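Weekend Dispatcher, Altow Ferry and Freight
Casual, Diston depot, start as soon as you can find the place

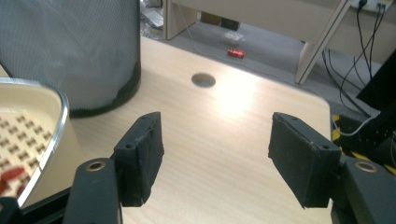
We run a small ferry, four trucks and a freight shed between Diston and the islands, and we need someone to answer the phone on weekends. The last weekend dispatcher stayed six years and left to grow garlic. We don't hold it against the garlic.

The job in plain terms: people ring up wanting to know when the boat goes, why the boat hasn't gone, and whether their couch is on it. You find out and tell them. Between calls you book freight, print the manifests, let the skipper know about anything oversized or alive, and keep the whiteboard up to date so the weekday crew can ignore it on Monday morning.

Hours and pay

Saturday and Sunday, 5.45 am to 2 pm, with a paid half-hour break that you will take at a strange time. Every second weekend to begin with, more over summer if you want it. Casual rates under the award, with the usual weekend loading and super. Once you've done 56 shifts we'll talk about making you permanent part-time – a real conversation with paperwork, in the office, with the door shut.

What you'll need

A clear phone voice and the patience to spell Molefe Point for people who have already booked a holiday there.

Enough computer sense to use our booking system, Traltex, which was built by people who had heard of ferries. Training is two paid shifts. After that you'll know as much as we do.

A driver's licence and your own way of getting here. There is no bus at that hour. There is hardly a bus at any other hour.

The ability to lift a 15 kilo carton without making a speech. Anything heavier goes on the forklift, and you won't be driving the forklift unless you already have the ticket.

Nice to have

Marine radio certificate (we'll pay for the course if you haven't got one). Some idea of tides. First aid. Previous work in a servo, taxi base, vet's reception or anywhere else people ring up already annoyed.

What it's like

Quiet until 6.30, then very loud until the first sailing, then quiet again. Long weekends are their own category. Last November we moved 359 bikes in three days for the island ride, and most of them went home with the person who brought them. In bad weather the boat doesn't run and you'll spend the morning explaining wind to strangers. Some will argue. The wind has never changed its mind yet, so you'll be on firm ground.

The office has a heater, a decent kettle and a window over the loading ramp. Parking is free. You and one guest travel free on any sailing with spare seats, and your freight goes at half price, couches included.

How to apply

Send a page about yourself and the name of one person who has worked with you to the Diston office, or drop it through the slot beside the ticket window. No cover letter telling us you've always been passionate about logistics, please. We had 19 of those last time and had to sit down.

Applications opened Monday, January 23, 2023 and stay open until the job is filled. We'll ring everyone who applies, including the people who miss out, probably from the shed, so expect some beeping in the background. Interviews run for half an hour and finish with a practice phone call, in which one of us will pretend to have lost a trampoline.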